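Automation of garment folding

Automation of garment folding is the gradual handing over of sorting, flattening, folding and stacking of clothes to machines, in laundries, clothing hire services, returns centres and garment repair shops. It came to these workplaces a good deal later than automated washing and drying did, and it is still only partly done in most of them. The subject covers the machines themselves, but also – and for many readers this will be the more interesting half – the people who used to do all of the folding by hand and who now do some of it, along with quite a lot of other work that has grown up beside it.

A sweater laid out on a blanket, with the two fingers of a hand-held gripper over the knit. 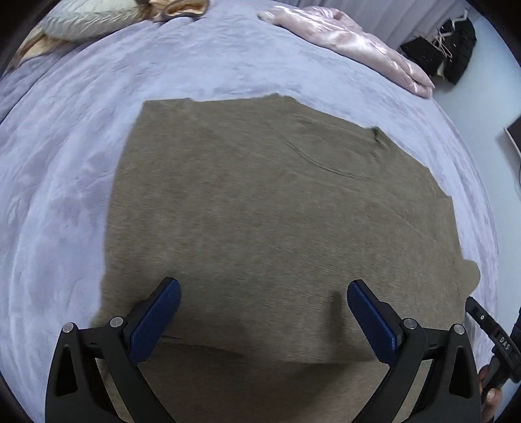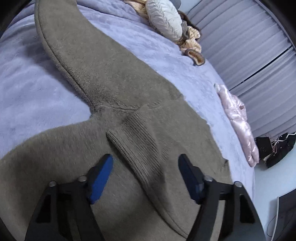 Background

Flat linen was the first to go. Sheets, towels and tablecloths are rectangles, they come in great numbers and they are nearly all alike, so a machine that feeds, irons and folds them can be built around a single shape. Clothing is another matter altogether. A garment arrives at the folding table in a heap, perhaps inside out, perhaps with one sleeve tucked up inside the body, and a person sorts this out with a shake and a glance. Knitwear is harder again than shirts, as it stretches when it is pulled, sags when it is lifted and will happily hold a crease where no crease is wanted.

For many years the usual answer was the folding board, a hinged plate on which a worker laid the garment before flipping the sides over. Powered versions of the board followed. They saved the wrists a little, but somebody still had to spread each piece out by hand, and anyone who has worked a folding table will tell you that the spreading is where most of the time goes.

Learning from hand work

More recent systems are taught by demonstration. A worker handles the garment using a gripper held in the hand, with a camera attached, and the recorded movements are later used to train a robot arm carrying similar fingers. The appeal for a workplace is that the know-how comes from people who fold for a living. The drawback is that a gripper with two fingers is a clumsy thing compared with a pair of hands, and experienced folders often have to unlearn a habit or two before they can use it comfortably. Smoothing with the flat of the palm, for instance, has no direct equal, and has to be replaced by small tugs at the hem or the cuff.

Recording is commonly done on a variety of surfaces. A smooth table lets cloth slide, while a bed or a thick blanket drags at it, and a system that has met only one of the two tends to struggle with the other. Colour matters as well. Seams and ribbing on a dark or muted knit can be difficult for a camera to pick out, particularly where the gripper throws a shadow over the fabric.

Use at Vetow

One of the better documented cases is that of Vetow, a clothing care and hire firm which began trials in June with a folding station called the Ekano. The firm handled up to 4000 garments a week at the time, with 106 people on the payroll, 8 of them on the folding tables. The station was given T-shirts first, then button-up shirts, and sweaters last of all.

Quang Vi, who supervised the folding tables throughout the trial, kept a notebook of every garment the station passed back to a person, and the notebook was later copied out and shared among the staff. A good many of the entries concern sleeves. Others mention hoods, loose belts, linings that slid about under the outer cloth, and a run of cardigans that had been sent over unbuttoned. Some 300 entries were made before the notebook was replaced with a button on the station itself, which the folders found quicker, although several of them missed having the room to write a remark beside the entry.

None of the folders lost their places during the trial. Their days did change shape, however. Two moved over to mending, a third took on the checking of finished stacks, and the others shared the feeding of the station between them, changing over every hour at their own request.

Effects on workers

The most welcome change reported by folders is to the body. Hand folding means standing, reaching and repeating the same turn of the wrist for the length of a shift, and sore shoulders and thumbs are common complaints in the trade. Where the plainest pieces go to a machine, what is left for people is more varied and usually slower.

The less welcome changes are quieter ones. Folding tables are sociable places, with workers facing one another and talking as they go, whereas a station is generally fed from one side by one person. At Urosico, a returns centre that put in similar equipment, the staff asked for the stations to be turned to face each other, and this was done – it took up more floor, but it gave people somebody to talk to again. Pace is another sore point. A machine does not slow down late in the afternoon, and a feeder who has to keep up with it may end up more tired than before. Some workplaces let the feeder set the speed.

There is also the question of skill and how it is paid. A folder whose movements have been recorded has given something of value to the employer, and practice differs widely on whether this earns anything extra. The repair shop Arnaud treats recording as a separate task with its own hourly rate, and limits it to short sessions by choice of the worker. Elsewhere it is simply counted as part of the ordinary day.

Training

New starters are still generally taught to fold by hand before they are shown a station. Supervisors who favour this order say that a person who knows how a sweater ought to lie will spot a poor fold at once, and will know which corner to take hold of to put it right. It does make for a longer introduction, and smaller firms have been known to shorten it when things are busy.

Limits

Machine folding of mixed clothing remains slower than a practised person for most garments other than plain tops. Delicate knits, beaded pieces and anything with long ties are routinely kept for hand work, as are children's clothes in very small sizes, which are awkward for a gripper of ordinary width.

See also

Folding board
Industrial laundry
Learning from demonstration
Garment care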